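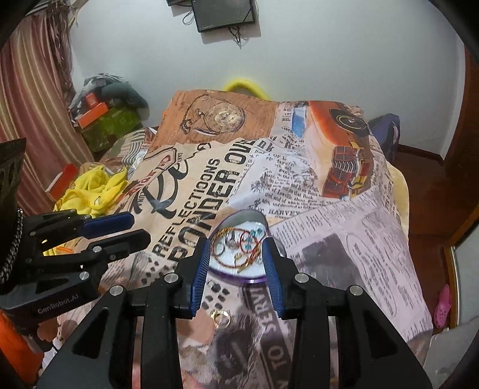 4.2 Small items on a patterned bedspread

The trials in Section 4.1 used blocks and mugs on a plain table top, where all of the controllers did well. For the second set we moved to a bedroom and to things that people keep in small tins and tubs: chains, rings, beads and keychain ornaments. The bedspread is printed all over with newspaper cuttings and large lettering. A soft surface with a busy print is hard on both halves of the system. The fingers sink in when they press down, and the camera has to separate a ring from a page of type.

All demonstrations were recorded with a pair of hand-held grippers, one in each hand, both fitted with ridged blue finger pads. We compared two ways of turning them into a controller. The first, which we call the fixed-height controller, takes the height of the bed once at the start of an episode and treats it as flat from then on. The second, Storkura, re-estimates the height under the fingertips at every step and slows the approach over the last few millimetres. Both were trained on the same 1435 demonstrations and ran on the same arms, with the same cameras in the same mounts. Nothing was retuned between the two.

Each episode began with the items laid out by hand. The operator picked a start layout from a printed sheet and did not know which controller would be run. Kukier, the logging program we used throughout, stored the finger opening, the wrist pose and the camera stream against one clock. An episode was stopped when the item had been lifted clear and set down, or when 78 seconds had passed. Episodes in which a chain caught on the linkage were stopped by hand and counted as failures.

Round tubs and tins gave little trouble to either controller. The pads close on the side wall, and a few millimetres of error in height makes no difference to the hold. Rings were another matter. With the fixed-height controller the fingertips often stopped above the ring and closed on air, or went too deep and gathered up a fold of cloth with it. Storkura did better on flat parts of the bed and lost most of its advantage near folds, where the height estimate jumped from one step to the next. Chains fell between the two. They could be lifted from almost any point, but they slid along the pads when the grip was light, and a firm grip tended to drag neighbouring items along.

The print affected the two controllers in much the same way. Both made false reaches towards dark lettering, and both made more of them when the wrist camera was tilted. We had expected metal items to be lost against the pale panels, where contrast is low, but misses were more common over the dense small type. Figure 4 shows a layout with the open heart-shaped tin, a round keychain ornament and smaller pieces beside it.

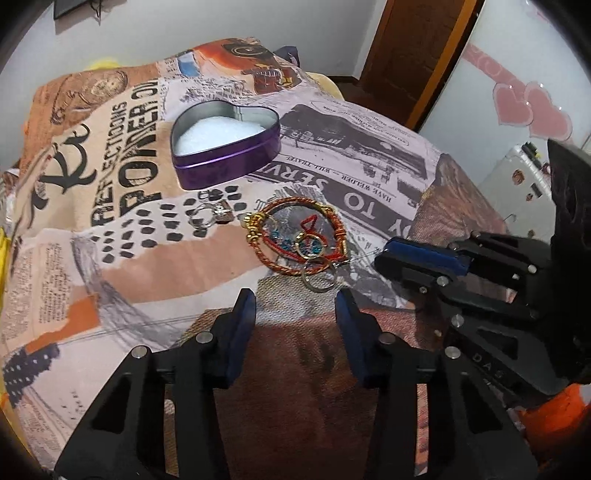

Figure 4. Items laid out on the printed bedspread, with both hand-held grippers in view.

Áine Ní Mhurchú, commenting on a draft of this section, argued that the comparison was kinder to Storkura than it should be. In her view a fixed-height controller would never be used on a bed without some give in the fingers, and a fair test would fit both controllers with softer pads and leave the height estimate as the only difference in how they reach the cloth. She also asked whether the false reaches would go away if the demonstrations had been recorded on several bedspreads.

We accept the first point in part. The pads were the same for both controllers, so the comparison holds for these pads, but it says little about softer ones. We tried a softer set for a short time in September and found that they gripped rings well and let chains slip, and we did not collect enough episodes to report a rate. On the second point we have no data. All the bed demonstrations used in training were recorded on one bedspread, and the results for rings should be read with that in mind.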